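January 18, 2023
Dombridge – glove and wrap bench

Picked up the compression work on the 4 oz fight gloves where Stela left it. She had done the left gloves from the Mivness batch before she went up to weigh-in testing, so I only ran the rights. Same drop rig, same head, same height setting as in her notes. Padding over the middle knuckles goes flat well before the outer edge does. We saw that in July with the Pascu gloves too, but those had the older foam and I don't want to put the two on one chart.

Each glove gets 400 drops, then a rest, then a thickness reading at the marked spots. Glove R2 stopped at 337 when the seam by the thumb loop opened up. I left the stitching as it was and bagged the glove for Roscoe. The foam looked fine to me. It's the thread that went, and it went on the palm side, where I would not have guessed. Readings up to that point are in the book, but don't average them in with the rest.

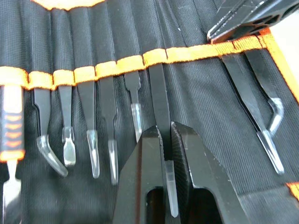
Should a glove with an open thumb seam count as a failed glove?
For the padding test it counts as incomplete, and for the seam log it counts as a fail. Write it in both places.

Radymyr came by with the hand wraps from Wura. He has been taping the way the cutmen do it on fight night, gauze first and then tape, and he says the glove sits higher on the hand than it does over the cloth wraps our fighters train in. That would move the knuckles forward of the marked spots. I put my own hand in R4 with his wrap on and it does sit higher, though I can't say by how much without a proper mark on the leather. Need chalk or a silver pen.

Called Floarea at the gym about getting used pairs back from sparring. She can send 2 pairs of the middleweight ones, no history written down apart from who wore them. Better than nothing. I asked her not to wipe them down with the strong stuff before they come over, as it stiffens the shell.

Rig notes: the lower clamp slips if it isn't tightened again between gloves. I did the first one without checking and had to start it over – those readings are crossed out, ignore them. Counter is fine.

Still to do
Sânziana to cut R2 open along the back once Roscoe has looked at the seam.
Mark knuckle position, wrapped and bare, on R4.
Ask Mivness which thread they use on the thumb loop.
Stela's lefts need their second thickness reading after the overnight rest.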